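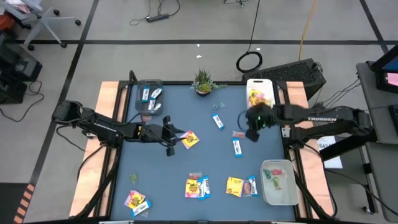 Two-arm station, snack sorting setup. Bins at the corners, plant stays put.

Two-arm table stations – buying and budget FAQ

Read this before you send a request. Most of what lands in the inbox is already answered here. Last touched in February, prices move, check before you quote them to anyone.

What do I get if I ask for "a station"?

Table, side rails, two arms with parallel grippers, one computer, one monitor, power strip. Bins and snacks are NOT included, those come out of your own consumables line. Same for the floor mat.

Can I order just one arm now and add the second later?

You can. We'd rather you didn't. The table comes drilled for two and the second visit from Woldemariam gets billed as a new install. If money is tight, push the whole station to next round.

Who do we buy from?

Tables and frames – Brokness. Install and wiring – Woldemariam. Bins, trays, small stuff – Skistico, account already set up, ask for the login. Arms are ordered centrally, don't go to the maker yourself and don't put them on a card. Last time we ended up with two invoices and it took till summer to sort out.

What do tables cost?

Brokness quote is $605 for the frame and top, $300 more for the wooden rails, fitted. Delivery seperate. Arms are a capital item and not on this page, Getachew has the current number.

How much do I put down for snacks?

More than you think. Bars, candy packets, gummies, they all get handled over and over and the wrappers give out. Plovik project spent over $536 on packets in its first stretch and had budgeted basically nothing. Put it in as its own line, call it "handled items". Do not bury it under office supplies, finance will send it back.

Can we use cheaper stand-ins, like printed boxes?

For a first test fine. For real sorting work no. A crinkly bag and a stiff bar don't pick up the same way, and a clear wrapper is a different problem for the cameras than a yellow one. Buy the real thing, a few kinds, mixed sizes.
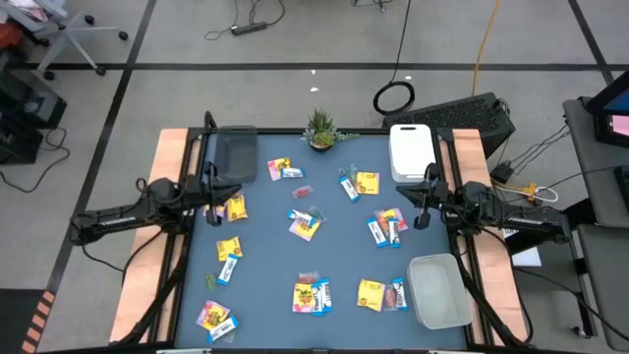
Full spread: bags, bars and small packets on the table at once.

How many kinds of snack should a new team start with?

Bars, bags, one type of small packet. Get that going, then add. Buying the whole aisle on day one just means stale candy in a cupboard.

Do the bins have to match?

No. Different colors and shapes is good, see above, dark gray bin and a clear-ish one on the same table. What matters is they're shallow enough for the gripper to get down into. Measure before you order a case of them.

How much floor space do I need to plan for?

The table plus room to walk all the way round, plus the computer, plus a cart or side table for the monitor. People always forget the monitor. And a chair. Tape out the floor first, send us a photo, then we approve the spot.

What about power and cables?

One strip per station, own circuit if you can get it. Cable drops from the ceiling are Woldemariam's job and are quoted at $682 per station. Yes it's a lot. No you can't run them yourselves.

Spares?

Gripper fingers and one set of cables per station. Buy them with the station – a lone cable order costs nearly as much in shipping as the cable. Keep them in a labeled box near the table.

Can two teams share a station?

Yes, and we like it. Split the cost on the form, pick one team as owner for repairs. If the owner box is blank the request just sits there.

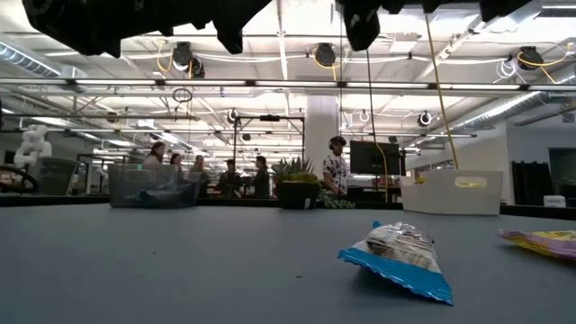
Robotics Purchasing & Planning – Lab Operations

Our room is already crowded. Can we still get one?

Probably, but plan for people as well as tables. Screens, columns, other gear, folks standing about, one with headphones on, it all eats space. Send a floor plan with everything on it, even teh stuff you think is going away.

When do requests have to be in?

February for the next round. Anything after that waits. Rush orders only if something broke, and then you need a note from your lead.

Who signs off?

Your lead first, then Getachew Endale. He'll ask what the station is for and what you're cutting to pay for it, so have both ready. Quotes attached as files, no links.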